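**Mattress quilting** is the stitching together of a mattress's top fabric, a thin layer of filling and a backing cloth. Done before the cover goes on. Not the same as tufting, where the thread goes right through the whole mattress.

## Purpose

Holds the filling in place, mainly. Loose wadding drifts to the edges and bunches up. Also decides how soft the surface feels: wide panels feel puffier, close stitching feels flat and firm. Pattern is partly for looks, partly to suit the filling.

## Methods

Hand quilting came first, slow, done on a stretched frame. Machines with one needle follow a drawn pattern; machines with many needles do the whole width in one go and are much faster, though the patterns repeat more. Lock stitch is stronger. Chain stitch is quicker but can run if a thread is cut.

## Patterns

- Diamond: the oldest of the common ones, straight lines only
- Onion: wavy lines, nested
- Cloud and quatrefoil: rounded panels in rows
- Panel: one large design in the middle, eg. a wreath

Fitriani Lau's survey of bedding workshops, *Bokach*, lists 74 patterns, but several are the same one under differnt names. Sekar Oei groups them into 3 families (straight, curved, pictorial). This grouping is now the usual one in trade notes.

## Edges

The quilted top is joined to the side panel with a tape or piping, sewn last. Piping may match the cover or contrast with it, dark on white being a common choice. Corners are the hard part and the first place to wear.
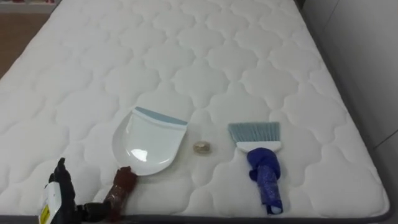 *Page last changed: 14th August, by Syafiqah Lumbantobing (minor edit, Edges)*

## Care

Dust settles in the stitched grooves. Vacuum with a soft brush, along the rows. Stains: damp cloth, little soap, dont soak, as the filling dries slowly. Snapped threads should be knotted off, not pulled.

## See also

Tufting; Ticking; Wadding; Bed base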